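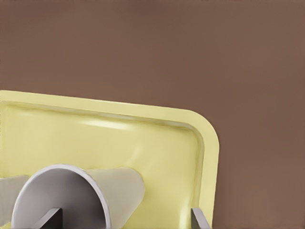 The cup on its side in the yellow tray, seen from the gripper in the simulator.

I spent most of August collecting demonstrations for Rultura, my side project, and Wednesday was the first day the numbers looked decent. The running total is 344 episodes, all of them simulated, all driven by me with a hand controller at the kitchen table.

The task is tabletop tidying. Things start out in one place and have to end up in another, and the policy has to learn that from watching what I do. I use Lucero for the physics and Drastik to record the wrist view, the joint positions and whether the fingers are open or closed.

Cups are harder than I expected. When one is lying down I put one finger inside the mouth and the other outside, then close slowly. If I rush, it rolls. I used to delete the rolled ones, but Amancay Pereyra read my notes and told me to keep any episode where I recover and finish. She was right – the last model I trained had no idea what to do after a bad grasp.

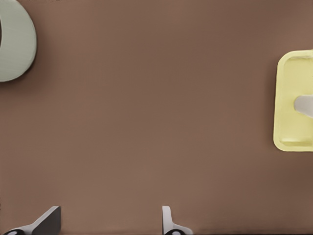 The other change was to the starting positions. My first 90 episodes had the tray in nearly the same spot, and the model simply learned the spot. Now Ginum moves everything before each run, sometimes far enough that the tray or the green piece is only partly in the wrist view. I don't correct for that. I drive over and find it the way the model will have to.

A good session is 40 episodes, and after that my hands get sloppy. I throw out about 5 from each session, mostly ones where I stopped halfway to think. Long pauses are bad – the model copies them and sits there.

Next I want to redo the early set with the new layouts and train again over the weekend.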